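27 December 2025 — kitchen props bench, notes

Quick one, building is half empty and I want this down before I forget. Goal was to get the tabletop kitchen into a layout we can leave alone until the Plultum people have seen it. Khurram started the list before the break, I'm just finishing it off.

Mat first. Brown one stays. Henrike wanted the lighter one but the light things vanish on it, tried that in June, no. White tabletop showing at the edges is fine, don't trim anything to fit.

Cloths. The purple is fraying and I keep going back and forth on hemming it. Ngân says leave it, a hem makes a stiff edge and it won't fold flat after. OK, leaving it. But snip long threads BEFORE each session, not during. Gray one goes with it as the second cloth. Spares are in the Gerlach box, bottom shelf, all folded in 4 becuase that's how they fit.

Washing: cold, no softener. Softener made the last batch slippery and I spent a whole morning blaming the folding.

Mugs on the mug tree, upside down or on their sides, whatever the peg gives you. Teal and pink are the pair for now. The teal with the yellow inside is the one everybody likes so it'll be the one that gets chipped. Need a backup, ask Frauke where she got it — she said Busix, I looked, couldn't find it.
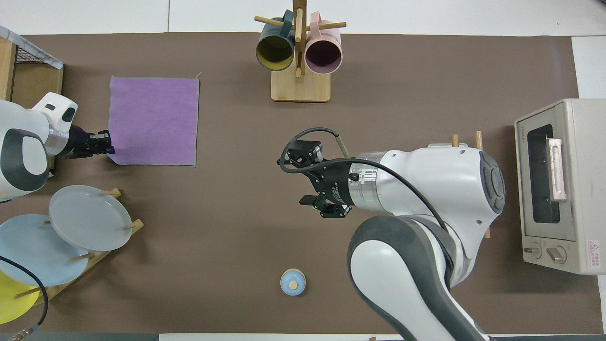 Jar: light blue, wooden lid. Lid swells a bit if somebody runs it under the tap, so wipe it, don't wash it. Same goes for the mug tree and the dish rack. There's a note on the sink about this. Note is being ignored.

Plates. Yellow, sky blue, gray. Tried them flat in a stack first and hated it, you can't get a fingertip under the top one. Upright in the rack is much better. Order is yellow at the back, then blue, then gray in front. Please keep that order, I've now re-shot the reference twice over it. Sieglinde asked if we could add a fourth plate — could, but then they lean on each other and the front one creeps. 3 is right for that rack. 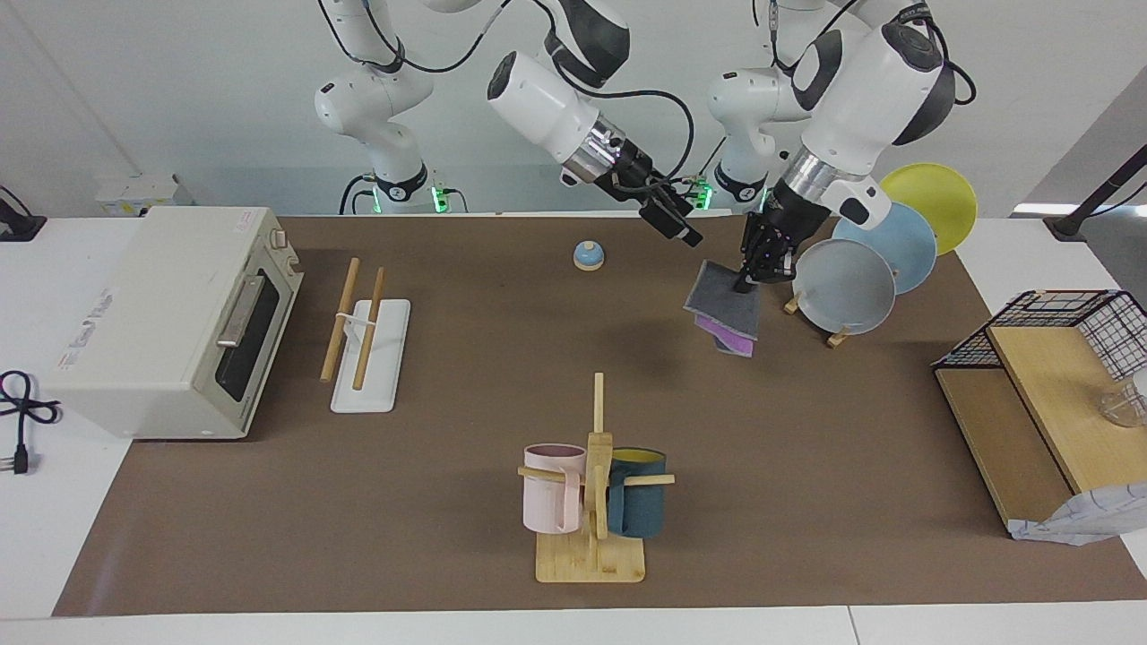 Gray cloth up off the mat, purple-pink one under it. Plates in final order.

Cloth thing to sort out: when they're laid one on top of the other they come up together more than I'd like. Same fabric weight, I think that's the trouble. Options: offset them so a corner of the lower one shows, or get a heavier gray. Pesta has a waffle weave, 400 g, might be too thick to fold small. Ordering one to try, not a pack.

Toaster oven stays at the short end of the mat, turned so the door faces in. Door needs room to drop so nothing lives in front of it. I put the jar there once and obviously forgot. Wipe the glass, it shows every fingerprint. Leave the red warning label on, Frauke's rule, and fair enough.

Distance from rack to mat edge: 26 cm, I put a bit of tape on the underside of the mat so you can feel it. If the tape's gone just measure, don't guess.

To do
— heavier gray cloth (me)
— second teal mug, or near enough (Frauke?)
— felt dots under the dish rack, it slides when you pull a plate out
— rewrite sink note, bigger
— send Plultum the layout sketch, Khurram has the clean version, mine has coffee on it
— ask Henrike if she stil wants the lighter mat or if it can go back to stores

Didn't get to the drawer inserts at all. Next time.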